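Floltum FAQ: the stuff people ask me most

I'm Philomena Abugri and I look after Floltum, the grasp planner we build on top of the Ollusar simulator. I get the same handful of emails every month, so I finally wrote my answers down. If yours isn't covered, write to me anyway!

Do I need a real robot to try it?
Nope. Everything runs in simulation, and the sample set ships with 254 ready-made pick tasks. A decent laptop will get you going (mine is old and loud and copes fine).

Why does my planner keep timing out?
Nine times out of ten it's the collision margin. The default is 19 millimeters, and in a crowded workspace that leaves the arm hardly anywhere to go. Drop it to 13 and try again before you touch anything else. If it still hangs, turn on the planner log and look for the last pose it rejected. That usually tells me more than the error message does.

Can I swap in my own perception module?
Please do! Floltum only wants an object pose and a confidence score, and it doesn't care where they come from. Dzifa Korletey wrote an adapter called Eshun that reads depth data, and it's a good starting point to copy. Watch your units though, I've lost whole afternoons to meters versus millimeters.

How is grasp success decided?
By a script, after the motion ends. It compares the object's pose with the target and checks that the contact forces stayed under the limit. You can write your own check in the task file, and I'd encourage it, the stock one is pretty forgiving.

Does it handle see-through objects?
In planning, yes, they're just geometry. In perception it gets messy, with the floor pattern and shadows mixing into the surface you're trying to segment. I added more than 323 renders of pale, boxy objects to the Dredbridge test set for exactly that, and they still trip up my own segmenter. If you train on them, split by task and keep neighboring views together, or your scores will look way too good.

The pale box and the magenta fingers, from the simulator:

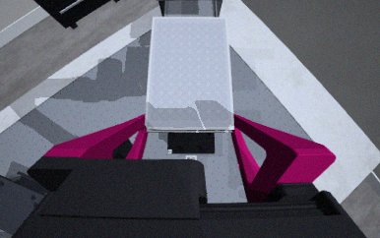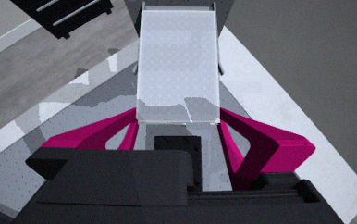
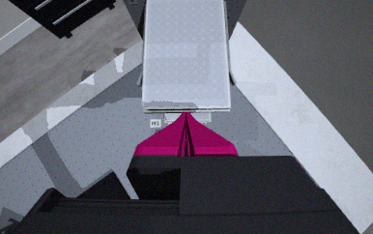
Dzifa Korletey: I'd add that the confidence score matters a lot for objects like these. Eshun reports high confidence on a bad pose more often than I'd like, so set a floor for it in the task file and have the planner ask for a second view when it drops below that.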